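Filed under: Work, such as it is | Kitchens | Grumbling

The arm's cousin

I have worked in the staff kitchen at Prenitz for long enough to have outlasted two ovens, three head chefs and a salad bar with a sneeze guard that everyone sneezed round. We do 637 lunches on a busy day. In December it's more, owing to the Christmas dinner, when people who normally bring a sad sandwich from home discover that they've been fans of ours all along.

In spring we were told about the arm. It was going to do portioning and what the slides called "surface tasks", meaning wiping, scraping and putting things back where they live. The slides had a lot of blue in them. Janelle Mangubat, my manager, read them out in the dry store with the door shut, and when she got to "freeing colleagues for higher value activity" she stopped and asked if any of us could think of one. Benches were looked at. Somebody offered "sitting down".

I'll say now that I've no grand position on robots. If a machine wants to scrape a flat-top at three in the afternoon it's welcome to my scraper, my apron and my knees. What I hadn't reckoned on was how much work there is in being relieved of work.

First there was the writing down. Before the arm could do any of our jobs, Skisberg (they make it, or at any rate they're who you ring) wanted to know what our jobs were. I was given a tablet and told to log every task I did in a shift, with how long it took. By the end of the week I had 28 of them and I was quite moved. You don't think of yourself as a person with 28 tasks. Then it came back from Skisberg with a note saying that "sort out corner" was not a task. I have been sorting out that corner for years. I went and stood in it for a bit.

I rewrote it as 5 separate items, and one of those was "decide whether the lid belongs to anything". They've put that one down as later phase.

Then there were the visits. A very nice young man would come and ask why I put the ladle on the left. I don't know why I put the ladle on the left. Once he'd asked, I couldn't pick it up without thinking about it, and for a fortnight I was the slowest ladler in the county. Azevedo, our site in the next town, had the same trouble with a woman who does the eggs. She cracks them one-handed and has done since she was a girl, and after a morning of being asked about her thumb she had to go back to using both.

What surprised me is how much of the arm's schooling happens somewhere that isn't a kitchen at all. It practises on a computer. There's a made-up kitchen, and a made-up arm in it, going over the same bit of worktop again and again at times of day when I'm in bed. Janelle got sent a few of these pictures and put one up by the rota, and we all had a good look at it over tea, the way you'd look at somebody's holiday let.

Well. It's a lovely place. There's a wooden counter that looks warm enough to lie down on, a shiny red panel behind it, and a window on to a lawn with trees and a fence. We have a window as well. Ours looks at the bins, and beyond them at the place where the other bins used to be. I've seen hotel lobbies with more clutter than that worktop. One little metal tin, a round white disc, a sink with a drainer and nothing draining. There's a small red ball of a thing next to the tap and we spent most of a tea break on whether it's a tomato. Half of us said tomato. The rest said it's a knob, and that no kitchen like that would leave a tomato out.

My objection, which I put to the nice young man and which he typed in, is that you can't learn our kitchen in that one. Where is the cling film that has lost its end? Where's the tray that was fine when you put it down? I'd like to see it hold a scraper with someone shouting "backs" behind it and Bodolano's veg delivery blocking the door. He said they add the mess gradually. I said so do we.

To be fair to the thing, the real arm has been in since the summer and it does what it says. It does the trays at the end of service, and the long prep bench, and the wrists of the afternoon shift are better for it, mine included. I used to go home and not be able to open a jar. I'd be lying if I said I missed that.

The rest of it is harder to put on a slide. Cleaning down was when we talked. You had a cloth each and forty minutes, and by the sinks you'd hear who was expecting and who'd been left and whose lad had got the apprenticeship. Now the clean-down is the arm's and we've been moved to the other end to do labels. Labels you do facing the wall. I raised this at the meeting under any other business and it was minuted as "layout".

The hours are the other thing. No one has lost a job, and Janelle was straight with us about that from the start. But when Pat retired the post didn't go up on the board, and when I asked, the answer had the word "natural" in it. The agency shifts have gone from 40 a month to hardly any. Those were people too, even if we only ever learned half their names. I'd like whoever writes the next lot of slides to put them in, with some blue round them if need be.

Meanwhile I've been made Arm Champion. It comes with a lanyard. When it stops, which it does if a tea towel is left anywhere it didn't expect one, I go over and move the tea towel and press the green button. That's now on my list as a task. I timed it for them.

Janelle's picture is still up by the rota, if you want to settle the tomato. 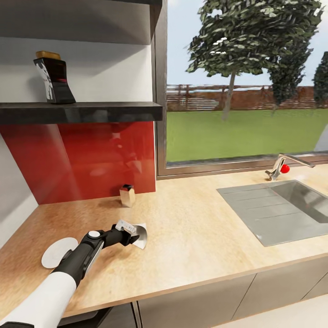

Picture: simulation still, courtesy of Skisberg

Next time: the new dishwasher, and why it has a password.

3 comments

Maureen T. wrote:
Tomato. And I want that worktop. We had the writing down at our place (hospital laundry) and I was told "finding the other sock" was not measurable. I've measured it, it's most of Friday.

dripping_tap wrote:
It's a knob. You'd never get a tomato to sit that close to a tap without it rolling in the sink. Sorry to hear about the agency lot, same here.

Gwen wrote:
Please can you ask for the labels bench to be turned round? Two of ours just moved it one night and it was never mentioned again.

More from this blog
- The sneeze guard: an obituary
- What we talk about when we talk about gravy
- Azevedo has a better toaster and I've stopped pretending otherwise
- Christmas dinner, the figures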